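Home | Archive | Threads | Search

Re: Open day at Broltside, is it worth the drive?
Nataša Halilović
Jan 15, 2022

Print | E-mail this message

Kirsty Pollock wrote:
> Has anyone on the list been to one of the Granholm open days at
> Broltside? We handle baked goods and I don't want to lose a day
> to a slide show. Do they run the arms with real product?

Kirsty,

I went in November with two people from Trasmont. There were 30 visitors, split into two groups. The talk is short and you can skip it. The rest is on the floor, and yes, they use real food.

The part you would care about is the hand demo. They set a croissant on a plate and have the arm pick it up. The plate is on a felt pad. I was able to stand close enough to see how the fingers close, and you can ask for another run if you want to watch from a different side.

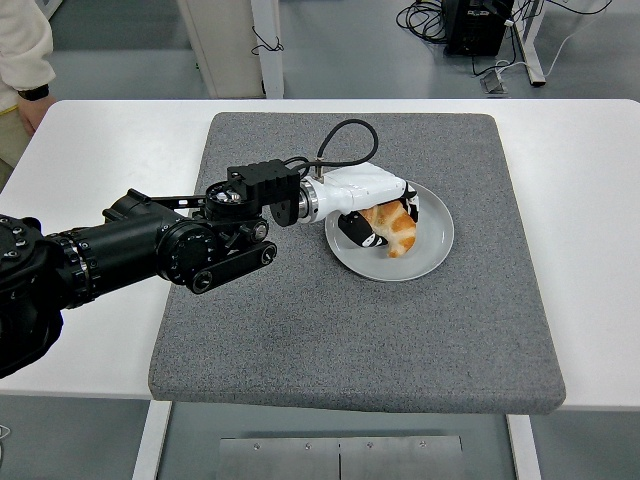 White hand on the black arm, with the fingers around the croissant.

The belt on the wrist is out in the open, so ask about crumbs. I asked and was told a cover is planned, no date given. I also asked about cycle life. Their log for that hand stood at 3,962 grasps, and they planned to strip it down and check it at 4,000. They did not have wear figures to hand out.

They would not talk about price on the day. Brannigan handles sales and will call you if you leave a card.

If you go, take some of your own product in a sealed box and write ahead to say so. We didn't, and I regret it, as our rolls are a lot softer on top than what they had there.

Nataša

Previous message | Next message | Reply to list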